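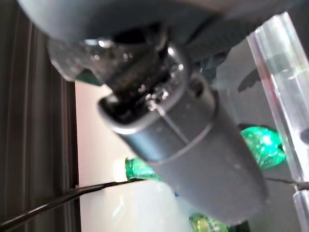
How does a robot learn to pick up a bottle?

A robot arm is not born knowing what a bottle is. It has to learn from examples. One example is called a demonstration.

At Mirnano, a person guides the arm through the job from start to finish. A small camera near the gripper takes pictures along the way. A computer stores the pictures together with the position of each joint. The full set is called a data set. The one for bottles is named Alix, and it holds 433 demonstrations. The goal is 600.

Why so many? Green glass is shiny, and light passes through it. A bottle can look different each time the arm moves. Part of it may be hidden behind the gripper. The computer needs examples of all these cases.

The bottles are moved to new spots after every 12 demonstrations. Mistakes are marked so the computer does not copy them.

Words to know
Gripper: the part of a robot that holds things.
Joint: a place where two parts meet and can move.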